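Screen Acting and Adaptation, Week 6 notes
The quiet wife problem

Okay, so these are my notes from Monday, typed up and tidied a little, with the bits I ran out of time for added back in. If you missed class, read these and then watch the second episode of Jitalard before you do anything else.

We started with a question Parveen Siddiqui asked last week and I promised to come back to: why do so many period dramas give the wife nothing to say and then hand her the best scene? Good question! My short answer is that the writer is saving her up. The longer answer takes us to the book.

In the novel, Mrs. Adebisi gets two scenes. She pours something, she worries about the rent, she's gone. The TV version keeps both scenes nearly word for word and then invents a whole winter for her: the letters, the walk to Nustberg, the business with the pawned coat. None of it is on the page, and yet most of you told me it felt more like the book than the faithful bits did. Hang on to that feeling, we'll need it for the essay.

Some things to watch for in episode two (I'd make a note of the time when you spot them):

The kitchen argument. She has her back to us for nearly all of it. Listen to how often she stops before the end of a sentence. Those stops are in the script, marked with dashes, and the actor plays every one of them differently.

The visit from the landlord. He talks, she listens, and the director holds on her. I count this as her scene even though she has one line.

The church steps. Some of you hated this. Bastian Lammers argued in class that it's too big, that she suddenly seems to be in another show, and I think he's half right. Compare it with how she plays the landlord and see if you can find the moment where the anger gets let out. I put it earlier than he does.

A word on "strong female character," which turned up in 20 of your response papers (yes, I went through and checked). Please retire it for now. Tell me what she wants, what she's hiding, who she's hiding it from. "Strong" could mean any of those or none.

Reading for next week is the Flerkus chapter on silence and the close-up. It's slow going at first, so skip to the section on reaction shots and then go back.

The essay is 3000 words, and you can choose any supporting role from the list, as long as you compare the page and the screen. One scene looked at closely will get you further than a tour of the whole series. Bring me your choice of scene next time, even if you're still wavering between a couple.
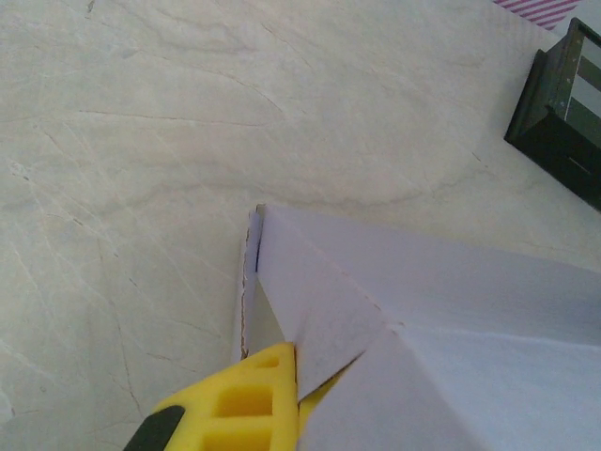

If your scene has no dialogue at all, that's fine, but write out what happens in it beat by beat before we meet, and bring that along too. We'll go through a few of them together in the first half of class.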